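Frequently Asked Questions – Packing Boxes for Toiletries

Last updated 29 Aug 2025

On this page we collected the questions which customers of Arnix send us most often about packing toiletries in a box. Most of them come from people who prepare a box for a guest room, for a hospital stay or for a child who moves to a dormitory. If your question is not answered, please write to us through the contact form. We read all messages, also the ones which arrive on the weekend.

Which size of box do I need?

For one person and a stay of up to one week, the small Gruna box is enough. It takes a toothbrush, a tube of toothpaste, a razor, two or three bottles and one carton. For two persons we recommend the middle size. Please do not order the large one only to be on the safe side. In a box that is too big the bottles fall over, and then you must fill the empty space with paper.

The Gruna and the Mao look the same in the pictures. What is the difference?

The Gruna is delivered flat and you fold it yourself. The Mao comes already glued, with a lid that is fixed on one long side. The Mao is stronger, but it takes more place in the cupboard when it is not used. The inside measurements of the small size are the same for both models.

In which order should I pack?

Bottles first, standing or leaning in the corners. Then the cartons, with the flat side against the wall of the box. Small things like a spray bottle go in front of the tall ones, where you can still reach them. The toothbrush and the razor come last. Many customers put the toothbrush in first and then have to take out everything again in the evening to find it.

Before you begin, it is good to lay all things on the table next to the open box. You see then what is missing, and you see also what is there twice.

Can the toothbrush go in the box without a cover?

It can, but we do not advise it. The head touches the other things and picks up dust from the cardboard. A simple plastic cap is enough, or a clean small bag with some holes. If the brush was used the same morning, let it dry completely before you close the lid. A closed box with a wet brush smells unpleasant after two days.

How do I pack a disposable razor safely?

Use the cap if the razor came with one. If the cap is lost, fold a piece of thick card around the head and hold it with a rubber band. Lay the razor along the long side of the box, with the blade away from the side where people put the hand in. For boxes which will be opened by children, please keep the razor separate.

My bottle leaks. What can I do?

Open the cap, wipe the thread with dry paper and close it again firmly. Very often there is only some dried product in the thread and the cap does not close to the end. For spray bottles, turn the nozzle to the closed position if it has one. When you travel by plane or in the mountains, leave a little air in the bottle and put it in a separate bag.

Is the lining resistant to water?

The lining resists some drops, for example from a bottle that was wiped badly. It does not resist a full bottle of shampoo. If a larger quantity was spilled, take everything out, dry the lining with a towel – do not rub – and leave the box open until the next day. Do not place it on a radiator, the cardboard bends.

Can I choose the color of the lining?

For orders up to 400 pieces we deliver the lining we have in stock. From 400 pieces you can choose between 11 colors. We send you a small sample card before you decide, as the colors look different on the screen.

Do you sell boxes already filled?

Not at the moment. In July we made a trial with filled boxes for one guest house in Destlow, and 3,123 boxes were packed by hand in our hall. The guests liked them, but every guest house wants another content, and for us this was too complicated. We now sell only the empty boxes and give the packing list below for free.

What belongs in a basic box for a guest?

Toothbrush with cap
Toothpaste, small tube
Disposable razor
Shower gel or shampoo, closed well
Small spray bottle, empty or with water
One carton with plasters or cotton pads
Comb

You can of course leave something out. A guest who stays one night does not need seven things.

Can I print our name on the lid?

Yes, from 1,000 pieces. Please send us the logo as a vector file. We print in one color only. A proof comes by email, and we start only after your written answer. The printing is not possible on the inside.

How do I store the packed boxes?

In a dry room and not directly on the floor. You can stack the Mao up to six high, the Gruna up to four. Write the date of packing on the bottom of each box, so that the older ones are given out first. Check the bottles before a box goes to a guest, also when it stood only a few weeks.

Do you take back boxes that were not used?

Boxes without print can be returned if they are clean and still in the original packing. The customer pays the transport. Single boxes we do not take back – the shipping costs more than the box – but you can give them to somebody or put them in the paper recycling after you pulled out the lining.

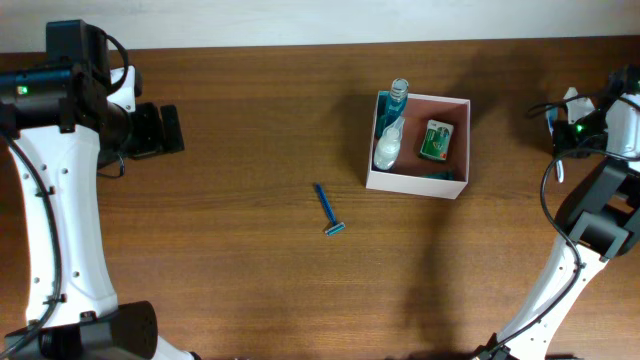
For orders with mixed sizes, please write the number of pieces for each size in the comment field. The order form has only one line for the quantity, and we are working on this.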